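The long drain 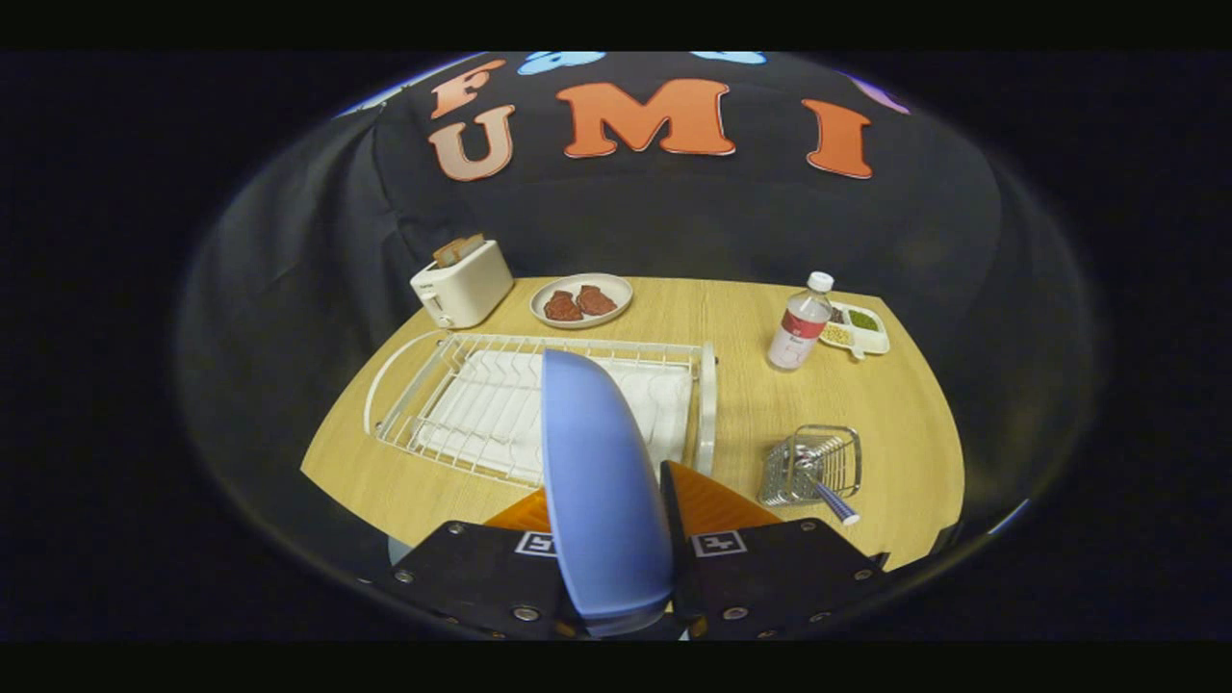

Burkovham has been short of water for most of its history, and the people who live there have built their kitchens around that. The town sits at the end of a 13-kilometre pipeline laid in the 1950s, and until the second storage tank went in, households learned to wash up in one sink of water and rinse in another. A white wire dish rack on a kitchen table, with a blue plate held upright in front of it, is an ordinary enough sight anywhere. In Burkovham the rack usually had a tray under it, and the tray was emptied onto the tomatoes.

The population at the last count was 2,561. Most of them live on the flat ground between the old rail siding and Degefa Road, where the soil is heavy clay and the gardens are better than a visitor would expect. Pirjo Hirvonen moved here from the coast 22 years ago and still keeps two buckets in the shower recess.

"You catch the cold water while you're waiting for the hot," she says. "My kids thought everyone did it. Then they went off to uni and rang me up to ask why the share house didn't have a bucket."

Restrictions were lifted in May, when the council finished relining the main. The odds-and-evens watering roster is gone, and so is the ban on hosing down driveways. Council's water engineer, Henok Sisay, expected demand to jump by a third over the first few months. It rose by roughly 2 per cent.

Sisay has been trying to work out why. Part of it is equipment. Many houses still have the rainwater tanks and greywater diverters they put in under the old rebate scheme, and those keep working whether they are needed or not. The rest he puts down to habit, and he doubts it will last once people start moving in from elsewhere.

Berhanu Alemneh runs Oltton Plumbing from a shed behind his house. For years most of his work was diverters, leaking taps and tank pumps. Lately he has been asked to quote on a few dishwashers, and one customer wanted a spa. He has had to explain to several people that their kitchens were never plumbed for a machine, and that putting one in means lifting the floor.

"They get the price and go back to the sink," he says.

Across the road at the Brodari Hotel, the cook, Pichit Thongdee, has kept the rinse tubs he inherited from the previous owners. Vegetables are washed in the first tub, and at the end of lunch the water goes out to the lemon trees along the back fence. He bought a commercial dishwasher two winters ago and runs it only when it is full. The trees had a poor season the year he tried them on the drip line, so they went back on the tub water.

The pipeline is due for another inspection next year. Sisay wants to replace the last section of original pipe near the pumping station, where the joints have been patched many times over. He has asked for the money before and been turned down, and the application is in again. While the work is being done, the town would go back to one sink of water for a fortnight or so. Hirvonen says she would hardly notice.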